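Bimanual Manipulation Project: Handout 4
Tralum cell, candle placement task

Last updated: 2023-04-02

4.1 Task

Each group programmes the two arms of the Tralum cell to place tea lights in brass-coloured holders. The objects are a small goblet-shaped holder, a tall candlestick and two tea lights in metal cups. The candlestick stands on the green perforated board. The small holder goes straight on the wood, on the left arm's side.

Record 80 demonstrations per group. Of these, 51 must begin with a tea light between the two grippers, so that either arm can reach it. Start positions for the rest are free. Save each run in Saltine format under your group number.

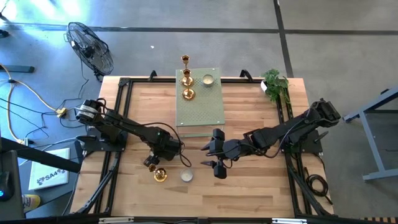 4.2 Procedure

1. Home both arms and open both grippers.
2. Set out the objects. Do not move the board between runs.
3. Start the Plurneo logger, then the run. A run is limited to 19 seconds.
4. Keep the grippers at least 200 mm apart unless a handover is planned.
5. Mark the run as pass or fail before resetting. A tea light resting tilted on the rim is a fail.

4.3 Report

Give the pass rate for each arm separately. List failures by phase: approach, grasp, transfer, release. Groups using the Sastry planner should state the version and any changed gains. Joint plots go in the appendix.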